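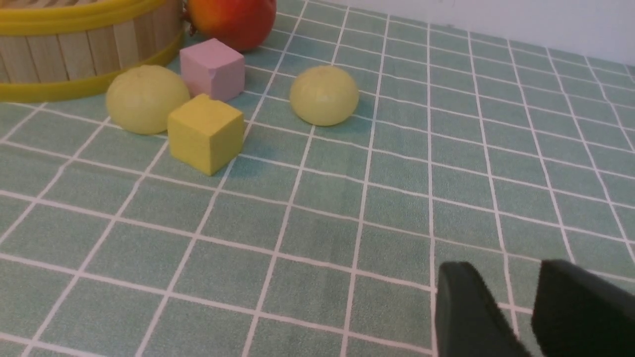 Grid Cloth and Slat Basket: Notes on a Working Tabletop

A checked tablecloth is usually chosen for color. In a playroom or a classroom corner it also does a measuring job. A regular grid of thin lines shows at once when the cloth has been pulled crooked, and it gives a child something to line a block up against.

Zuweira Sarpong fits out activity tables for the Derkach workshop in Catport, where 3716 cloths have passed through the sewing room. She prefers a pale green ground with white lines. "Dark lines compete with whatever is on the table," she says. "White on light green can be read, then ignored."

Surface texture matters more than print. A cloth with a slight nap holds a foam cube where it is set down. Coated cloth wipes clean faster, but light pieces skate on it. Sarpong washes napped cloths at low heat and irons them from the back - a hot iron on the face flattens the pile.

The basket is the second decision. Vertical wooden slats with gaps between them let air reach the contents, useful when apples share the table with toys. A smooth band at the base gives the slats a continuous edge to stand on, and a matching band at the rim covers the cut ends. The Stilier pattern book lists 477 slatted forms. Sarpong keeps to the plain round ones.

Foam cubes need little care. Matte, porous foam picks up juice and lint, so fruit should be dried before it goes out with them. Muted colors such as dusty pink show soiling sooner than Sarpong would like, and she replaces those first. Worn cubes go to the Draltuvach depot in June, along with any cloth whose lines have faded past use.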